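Prodstead Community Pantry and Swap Shelf
Minutes of the autumn planning meeting, 17th October
Held in the back room, Sutcliffe Hall

In the chair: Ebony Kerslake
Minutes: R. Adeyo
Also there: Marta, Colin, Priya, Jun, Bernadette
Apologies: Dale (on nights), Wendy

1. Last meeting

The July minutes were read and agreed with one correction. The jam jars went to the Ulthorpe group and not to the school. Colin has had a lovely card from Ulthorpe about them, which was passed round and is now on the noticeboard.

Matters arising: the squeaky door has been oiled. The key safe has a new code, and anyone who hasn't got it should ask Ebony in person. Please don't put it in the group chat again!

2. How the shelf is doing

Ebony was delighted to report that 253 items went out through the swap shelf between the July meeting and this one. It's our best stretch yet, and the small kitchen bits did especially well (peelers, egg cups, biscuit cutters, a great many wooden spoons). Books were slow. Priya thinks the books are slow because they're on the bottom shelf and people don't like bending down with a bag on each arm. Agreed to swap books and bakeware over and see what happens by the next meeting.

Marta asked for it to be minuted that the bakeware is heavy and whoever moves it should take two trips. So minuted.

3. Baskets for the counter

This took up most of the evening and was easily the most cheerful item on the list. For those who missed July, the cardboard trays on the front counter have gone soft at the corners and everything small ends up in one heap, with teabags in among the batteries. We had said we would look at proper baskets, and Jun has been trying some out on the white table.

General feeling was that the woven plastic sort is just right for us. They wipe clean, they weigh next to nothing, and if one gets dropped it bounces. Bernadette was very taken with the colour of the orange one and said you could spot it from the bus stop. Colin liked the thick braided rim, as it gives you something to get hold of when you're carrying it through to the kitchen. Priya pointed out that the sides slope outwards, so they ought to stack one inside another when we put everything away for the hall's dance nights. Jun will check this with a full set before we buy more. 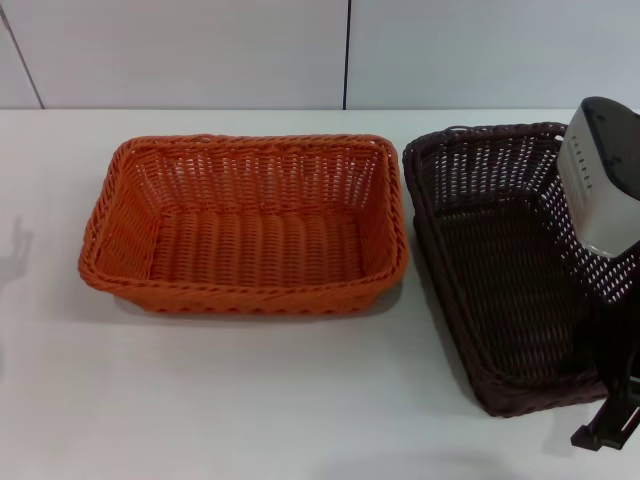

Item 3: two of the woven baskets side by side on the table, the orange one on the left.

There was a good long talk about the little gaps in the weave. Marta's worry is rice and lentils if a packet splits. Jun's answer is a tea towel folded in the bottom, and we've no shortage of tea towels. Bernadette would sooner keep split packets out of baskets altogether and decant them into tubs, and she offered to do the decanting. Both ideas were liked, so we are doing both. Loose pegs, buttons and picture hooks will go in jars.

On what goes where, after some shuffling about we settled on this for the counter:

Orange basket: fruit and anything that needs using today
Second basket: tea, coffee, sugar, stock cubes
Third basket: toiletries, kept at the far end well away from food
Fourth basket: swap items small enough to get lost on the shelf

Labels to be tied to the rims with string, as sticky labels won't stay on a weave. Priya has nice handwriting and was volunteered by everyone else in the room. She took it very well.

Cost: the Griko catalogue does them in packs of 3 and packs of 6. Colin proposed a pack of 6, which leaves us spares for the kitchen windowsill and the craft morning. Seconded by Bernadette. All in favour.

4. Tidying the back cupboard

Jun has been through the top half and it looks wonderful. You can now see the kettle, the spare kettle and the extension lead without moving anything. The bottom half still has the Christmas things, the gazebo poles and a box marked "Misc, ask Wendy". Wendy to be asked.

It was suggested that the old cardboard trays be flattened and recycled once the new baskets are out. Marta would like to keep 4 for seedlings in the spring. Agreed, so long as they live at Marta's.

5. Packing session

The next one is for the winter boxes. We'll set up as last year, with a line of tables down the long wall, tins at the door end and bread last so it doesn't get squashed. Heavy things at the bottom, please, and leave the flaps open until Ebony has been along with the list. Bernadette is bringing soup. Colin is bringing the good radio.

6. Any other business

Priya has been offered a set of enamel mugs by a neighbour and wondered if we had room. We have room now, thanks to item 4!

Jun asked if the hall could spare a second white table for the front. Ebony to speak to the bookings desk.

Actions

Colin: order the baskets
Jun: check that they stack
Priya: labels and string
Bernadette: tubs for split packets, soup
Ebony: bookings desk, packing list
Marta: collect cardboard trays
Wendy: the box

Next meeting in the same room, date to be sent round by Ebony. Bring your own mug until the enamel ones arrive.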